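Section 4. Recording the Box Task with the Hand-Held Gripper
Vukadinović Robotics Club, Cillville. Student guide, August edition

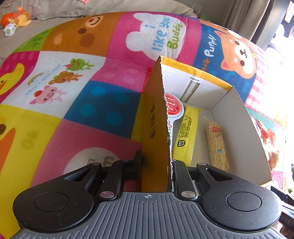

Before you start this section, the gripper must be charged and the calibration from Section 3 must be finished. If you skipped the calibration, please go back. The recordings made without it can not be used for training, and we already lost one full Sunday in this way.

4.1 Prepare the place

1. Choose a flat surface. A mat with many colors and prints is good for the tracking. A plain white table is difficult for it.
2. Put one open box on the surface. The box should not slide when you push it softly with one finger.
3. Put a few light things in the box, for example a snack in its packet or a card. Leave a little free space between them, so that a fingertip can enter.
4. Check the light. If the sun comes directly from a window, close the curtain or turn the box.

NOTE: An old box is fine. A torn edge does not disturb the recording, but remove any pieces of cardboard that hang loose, as they can enter between the fingers.

4.2 Start the recording

1. Turn on the gripper and wait until the lamp on the handle is green.
2. Open the Disov program on the club laptop and select "New session".
3. Write your team number and the task name. Use only small letters and no spaces.
4. Open and close the fingers fully 2 times. The program uses this movement to find the zero position.
5. Press Record.

4.3 Make one demonstration

1. Hold the gripper above the box with the fingers open.
2. Go down slowly. To move the box itself, put one finger outside the wall and the other inside. To take an item, keep both fingers inside.
3. Close the fingers until they touch, then a little more. Do not squeeze.
4. Lift, move to the target place, and open the fingers.
5. Return to the start position and hold still for two seconds.
6. Press Stop.

One demonstration should take no more than 6 seconds, without the waiting at the end. If you drop the item, stop and mark the demonstration as "failed". Do not delete it.

CAUTION: Keep your other hand away from the linkage bars when the fingers are closing. The space between them is small and it can pinch the skin.

CAUTION: Do not lift the box by one wall if there is something heavy in it. The fingertip pads can come off.

4.4 Save and upload

1. Look at the list of demonstrations and give each one a mark, "good" or "failed".
2. Connect the laptop to the club network and press Upload. The files go to the Orkov folder.
3. Wait for the message "Upload complete" before you close the laptop.

The goal for each team is 1000 good demonstrations before the spring competition. Last season all teams together made 2657, so please do not leave it for the last weeks.

If the upload stops with error 2, the disk is full. See Section 7.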